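Motion Planning for a Two-Armed Service Robot in Simulation
Student project report, Mimdale Technical College
Submitted 2/24/20

3. Method

The project used the Enditz simulator, which was installed on the laboratory machines in August. All planning code was written in Python and connected to the simulator through Wurkley, the message layer maintained by the department. No changes were made to the simulator itself.

The planner receives a target pose for one gripper and returns a joint path for the whole arm. Each arm is planned separately, and the second path is then checked against the first. If the two paths come too close, the second arm is held in place until the first has finished. This method is slower than planning both arms together – a full joint plan was outside the scope of the course – but it made errors easier to trace.

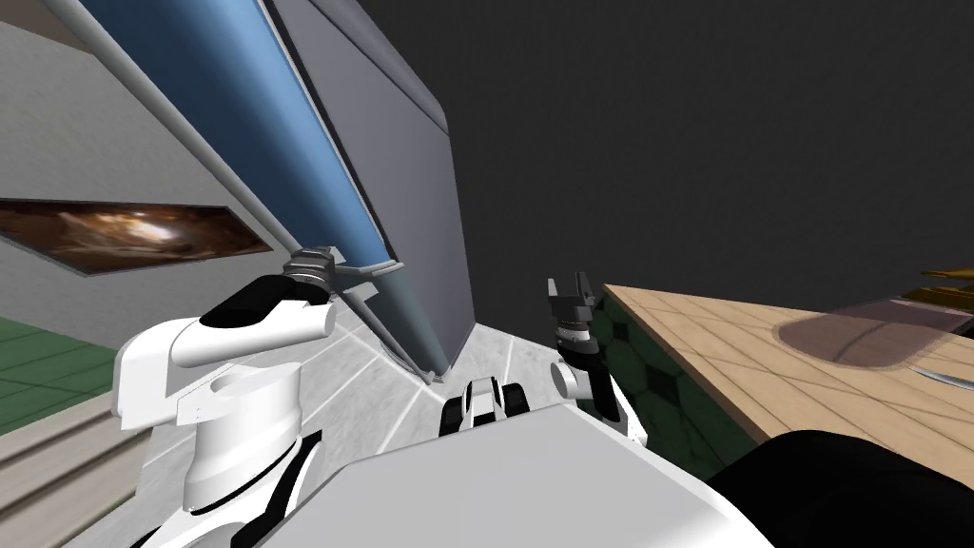 Collision checking took up most of the computing time in early trials. The robot's own body was modeled as a set of simple shapes, and the first version treated the torso as one large box. Many safe paths near the table edge were rejected as a result. Replacing the box with 4 smaller shapes removed most of these false reports.

The test set contained 900 planning requests, drawn at random from positions above and beside the table. A request was counted as solved if a path was returned within the time limit and passed the final collision check.

4. Results

The planner solved 860 of the 900 requests. The median planning time was 118 milliseconds. Most of the failed requests placed the gripper low and close to the table side, where the elbow has little room to move.

The Furtado smoothing routine was applied to every solved path. It shortened most of them, but in several cases it moved the wrist closer to the table than the set margin allowed. These paths were returned to their original form. A version of the routine that respects the margin at each step has been started and is included in the project folder, although it has not been tested on the full set.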